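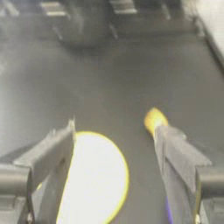
진회색 작업대

Brisar 제본 공방 자주 묻는 질문

문의가 많은 내용을 모았습니다. 수업 신청 전에 읽어 주세요. 여기에 없는 내용은 홈페이지 하단의 문의 양식으로 남겨 주시면 영업일 기준으로 순서대로 답변드립니다.

수업 신청과 일정

제본을 한 번도 해 본 적이 없는데 들을 수 있나요?
네. 입문반은 경험이 없는 분을 기준으로 진행합니다. 종이를 접는 방향, 송곳으로 구멍 내기, 실 매듭부터 시작합니다. 바느질을 못하셔도 됩니다. 옷을 꿰매는 바느질과는 순서가 달라서 처음에는 모두 같은 조건입니다.

입문반에서는 무엇을 만드나요?
실제본 노트 한 권과 양장 노트 한 권을 만듭니다. 실제본은 첫 시간에 끝나고, 양장은 본문을 엮고 표지를 씌우는 데 시간이 더 걸립니다. 양장 노트의 표지 천은 공방에 있는 것 중에서 고르실 수 있습니다.

정원은 몇 명인가요?
입문반과 중급반 모두 정원이 9명입니다. 자리가 차면 신청 버튼이 닫히고 대기 신청으로 바뀝니다. 취소가 생기면 대기 순서대로 문자를 드리며, 당일 자정까지 답이 없으면 다음 분께 넘어갑니다.

중급반은 입문반을 들어야 신청할 수 있나요?
다른 곳에서 양장 제본을 배우신 분은 바로 신청하셔도 됩니다. 신청서의 비고란에 만들어 본 책의 종류를 적어 주세요. 책등을 둥글리는 작업과 꽃천 엮기를 바로 시작하기 때문에, 본문을 혼자 엮을 수 있어야 따라오실 수 있습니다.

지각하면 어떻게 되나요?
30분까지는 입실하실 수 있습니다. 그 이후에는 앞부분을 다시 설명해 드리기 어려우니 다음 회차로 옮기시는 것을 권합니다. 회차 변경은 한 과정에 한 번 가능합니다.

환불 규정을 알려 주세요.
수업 시작 일주일 전까지 취소하시면 전액 환불됩니다. 그 이후부터 전날까지는 재료비를 제외한 금액의 절반을 돌려드립니다. 당일 취소는 환불되지 않지만 준비된 재료는 찾아가실 수 있습니다. 공방 사정으로 수업이 취소되면 언제든 전액 환불합니다.

여름에도 수업이 있나요?
8월에는 정규 수업을 쉽니다. 습도가 높으면 풀이 늦게 마르고 표지가 휘는 일이 많습니다. 작업실 대여는 8월에도 가능하며, 이 기간에는 제습기를 계속 켜 둡니다.

재료와 도구

준비물이 있나요?
없습니다. 본폴더, 송곳, 바늘, 밀랍 먹인 실, 철자, 칼은 자리마다 준비되어 있습니다. 풀이 묻을 수 있으니 소매가 좁은 옷을 입으시고, 앞치마가 필요하시면 입구 옷걸이에서 꺼내 쓰시면 됩니다.

제 도구를 가져가도 되나요?
가져오셔도 됩니다. 다만 칼은 날 덮개가 있는 것만 가능합니다. 공용 도구와 섞이지 않도록 손잡이에 표시를 해 두세요. 공용 도구함에 들어간 개인 도구는 찾아 드리지 못할 수 있습니다.

본문 종이는 어떤 것을 쓰나요?
입문반은 Clumadach 본문지 100g을 씁니다. 만년필로 써도 뒷면에 크게 비치지 않고 접었을 때 결이 잘 터지지 않는 종이입니다. 중급반에서는 더 얇은 종이도 써 봅니다. 얇은 종이는 대수를 늘려야 해서 책등이 두꺼워지는데, 이 차이를 계산하는 방법도 수업에서 다룹니다.

제가 가진 종이로 만들 수 있나요?
가능합니다. 종이 결이 책등과 나란해야 하므로 미리 결을 확인해 주세요. 종이를 가로와 세로로 가볍게 휘어 보았을 때 저항이 적은 쪽이 결 방향입니다. 잘 모르겠으면 재단하지 않은 상태로 가져오세요. 이미 반대 방향으로 재단된 종이는 본문으로 쓰기 어렵고 면지로도 권하지 않습니다.

풀은 무엇을 쓰나요? 알레르기가 있습니다.
밀가루 풀과 중성 접착제를 섞어서 씁니다. 밀 알레르기가 있으신 분은 신청서에 적어 주시면 메틸셀룰로오스 풀을 따로 준비합니다. 같은 작업대를 쓰는 다른 분의 풀까지 바꾸기는 어려우니, 증상이 심하신 분은 먼저 문의해 주세요.

가죽 표지도 할 수 있나요?
입문반과 중급반에서는 천과 종이만 씁니다. 가죽은 가장자리를 얇게 깎는 과정이 필요해서 별도 과정으로 운영합니다. 가죽 과정은 봄과 가을에 열리고 홈페이지 공지로만 모집합니다.

작업실 대여

수강생이 아니어도 작업실을 빌릴 수 있나요?
공방 수업을 한 번이라도 들으신 분께만 대여합니다. 프레스와 재단기 사용법을 확인한 뒤에 열어 드리기 위한 규정입니다. 다른 곳에서 오래 작업하신 분도 짧은 안내 시간을 한 번 거쳐야 합니다. 안내 시간은 무료입니다.

대여 시간은 어떻게 되나요?
오전 10시부터 오후 6시까지이며 최소 2시간부터 예약하실 수 있습니다. 정리하는 시간도 예약 시간에 포함됩니다. 뒤에 예약이 없으면 현장에서 연장하실 수 있습니다.

재단기를 혼자 써도 되나요?
소형 작두형 재단기는 안내를 받으신 분이 혼자 쓰실 수 있습니다. 대형 재단기는 직원이 있을 때만 씁니다. 직원이 수업 중이면 기다리셔야 할 수 있으니, 재단할 양이 많으면 예약할 때 적어 주세요.

프레스에 책을 눌러 두고 가도 되나요?
Higuchi 프레스는 다음 날 정오까지 비워 주셔야 합니다. 더 오래 눌러야 하는 책은 벽 쪽의 누름판과 추를 쓰세요. 책 위에 이름과 찾아갈 날짜를 적은 쪽지를 올려 두셔야 합니다. 쪽지가 없는 책은 선반으로 옮깁니다.

작업대에 바로 칼질을 해도 되나요?
안 됩니다. 반드시 커팅 매트를 깔고 작업해 주세요. 풀칠할 때는 이면지를 깔고, 풀이 묻은 이면지는 바로 접어서 버립니다. 작업대에 풀이 떨어졌다면 마르기 전에 물수건으로 닦아 주세요. 마른 풀을 칼로 긁으면 표면이 상합니다.

음식물 반입이 되나요?
뚜껑이 있는 음료만 가능하고, 음료는 작업대가 아닌 창가 선반에 둡니다. 식사는 건물 1층 휴게 공간을 이용해 주세요.

완성한 책

양장 노트는 당일에 가져갈 수 있나요?
마지막 시간에 표지를 씌우면 하룻밤은 눌러 두어야 합니다. 다음 날부터 찾아가실 수 있고 착불 택배로도 보내 드립니다. 급하게 가져가셔야 하면 판지 사이에 끼워 드리니 댁에서 무거운 책 밑에 두세요. 이때는 면지 안쪽에 끼운 기름종이를 빼지 마세요.

표지가 휘었습니다. 고칠 수 있나요?
조금 휜 정도라면 다시 눌러서 펴지는 경우가 많습니다. 며칠 눌러 두어도 그대로라면 면지와 표지 천의 당기는 힘이 맞지 않는 것입니다. 공방으로 가져오시면 면지를 새로 붙일 수 있는지 보고 말씀드립니다. 난방기 옆이나 햇빛이 드는 창가에 두면 다시 휠 수 있습니다.

오래된 책 수선도 맡길 수 있나요?
책등이 떨어지거나 실이 풀린 책은 받습니다. 곰팡이가 핀 책과 물에 젖은 책은 다른 작업물에 영향을 줄 수 있어 받지 않습니다. 사진으로 먼저 문의하시면 접수가 가능한지 알려 드리고, 비용은 실물을 본 뒤에 정합니다. 보존 가치가 있는 고서는 전문 보존 기관에 맡기시는 편이 좋습니다.

찾아가지 않은 작품은 언제까지 보관하나요?
완성일부터 30일 동안 보관합니다. 기간이 끝나기 전에 문자를 한 번 드립니다. 보관 연장이 필요하면 그 문자에 답장해 주세요.

오시는 길과 기타

공방은 어디에 있나요?
Drarach 빌딩 2층입니다. 정문으로 들어와 왼쪽 계단을 이용하세요. 엘리베이터는 건물 뒤편 출입구에서 탈 수 있습니다.

주차가 되나요?
건물 뒤편 주차장을 유료로 이용하실 수 있습니다. 수업이 있는 날에는 자리가 일찍 차는 편이며 주차권은 드리지 않습니다. 재료를 많이 싣고 오시는 분은 뒤편 출입구에 잠시 세우고 내리실 수 있습니다.

어린이도 참여할 수 있나요?
정규 수업은 중학생부터 들을 수 있습니다. 초등학생은 방학에 열리는 보호자 동반 수업을 이용해 주세요. 이 수업은 칼을 쓰지 않고 미리 재단한 종이로 진행합니다.

단체 수업도 하나요?
학교와 회사 단체 수업을 합니다. 희망 날짜, 인원, 만들고 싶은 책의 크기를 적어 문의해 주세요. 출장 수업은 프레스를 옮길 수 없어서 실제본만 가능합니다.

재료만 살 수 있나요?
본문지, 표지용 판지, 실, 면지는 공방에서 낱개로 판매합니다. 온라인 판매는 준비 중입니다. 표지 천은 수업용을 먼저 확보하고 남은 것만 판매하므로 원하는 색이 없을 수 있습니다.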